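Firavetti Nina two-finger gripper

Product code 443. Fits Brendska benchtop arms and most arms with a standard wrist plate.

Overview

The Nina is an electric two-finger gripper for light pick-and-place work. It is sold to small shops, packing rooms and labs, and we now get a steady number of calls from people who want one for the house. Please read the section on household jobs before you order.

Specifications

Weight: 443 g without fingers
Stroke: 74 mm
Maximum payload: 300 g, friction grip
Colour: black
Supply: 24 V through the wrist connector
Software: Sternex driver, included

Shop-floor work

The Nina does well where the parts are the same every time and arrive in the same place. Customers use it to load trays, move small cartons and feed labelling machines. Finger pads are a wear item. Check them every 4,000 cycles and replace both at once.

Household jobs

Can it tidy a kitchen? Not on its own, and not yet. It will lift a cup or a folded cloth if the arm is told where to go. Wiping a bench, sorting cutlery or putting groceries away depends on the camera and the software more than on the gripper, and results vary from one home to the next. Thin, flat items are the hardest. A fingertip has to get under the edge or pinch from both sides, and a small error in height means a miss or a scratched surface. We don't recommend the Nina for unattended use at home.

Simulation model

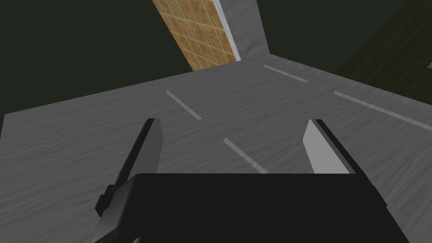
The Sternex model of the Nina is a free download for registered owners, and we suggest trying a chore there before you try it on your own bench. Joint limits and finger travel match the hardware. Wayne Furnival maintains the kitchen and workshop files. With the fingers open over the grey wood-grain tabletop, you can judge the approach angle and the clearance on each side before running a close command. The pale stripes on the table lie roughly parallel, which makes it easier to notice when the wrist has turned off line. A clean run in simulation is no guarantee on a real bench, so start at low speed.

In the box

Gripper, one pair of fingers, wrist cable, four screws, hex key. Wrist adapters are sold separately.

Orders and support

For adapter questions, ask for Marleny Urrego. Repairs go to Alcides Llanos in the service centre. Please quote the serial number on your invoice.

Page updated Tuesday, February 16, 2021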